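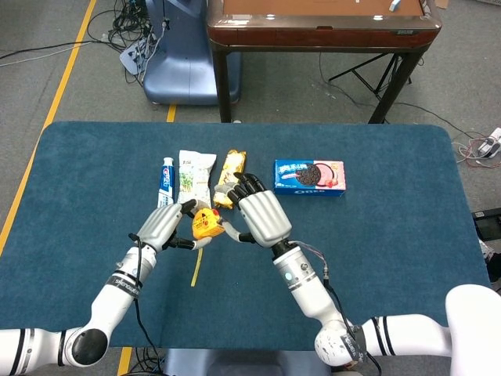
Nattawut Chantharasri would rather talk about rest intervals than about loads, and says most of the training logs he reads leave them out. "You get sets, reps and weight," he says. "Then you ask how long they sat down between sets and they guess."

Home Training Rowing Recovery Archive
October 10, 2024 – By Skumeo Staff

Chantharasri runs the strength room at Ternemeo, a gym in Fludport with six racks and a clock on every wall. In March he started recording rest along with everything else. The log now holds 1,913 working sets, all of them squats, presses or rows, each with a start time and an end time.

The first thing he checked was how far actual rest drifted from planned rest. For heavy squats the plan was three minutes. Lifters who watched the clock stayed close to it. Lifters who went by feel rested less early in the session and far more toward the end.

"By the last set the rest had grown to 4 minutes or longer," he says. "The set got done, so it went in the log as a success. But it was a different workout from the one on paper."

He does not think long rest is a problem in itself. His complaint is with comparing two weeks when the interval has changed and only the weight was written down. If a lifter adds five pounds and also adds a minute between sets, he marks the week as unchanged and repeats it.

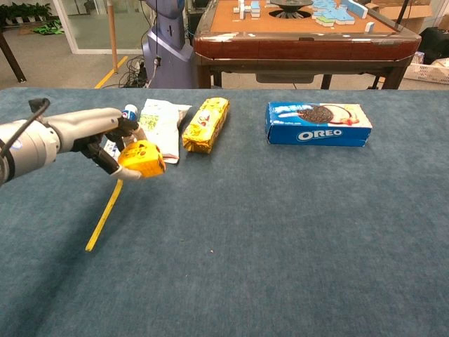 Round yellow container, held just above the table.

The rules he uses now are short. Squats and deadlifts get three minutes, timed from the moment the bar is racked. Presses get two and a half. Rows and accessory work get 90 seconds, and he allows pairs of exercises there if they don't share a grip. Loading plates counts as rest. So does talking.

I asked whether short rest has any use for someone who mainly wants to get stronger. "Some," he says. "It saves time. On a light day I'll cut everything to a minute and drop the weight by a fifth. I wouldn't test a max that way."

One member, lifting at 187 pounds, had been stuck on the same bench press for most of the spring. Chantharasri changed nothing except the interval, from 90 seconds to the full two and a half minutes, and the missed reps in the third set stopped. He is careful with that result – it is one person, and sleep was not recorded.

He has not moved the log to an app. Each lifter has a sheet with an extra column for rest, filled in by hand before the next set starts. Deadlifts will be added to the timed sets once the current sheets are full.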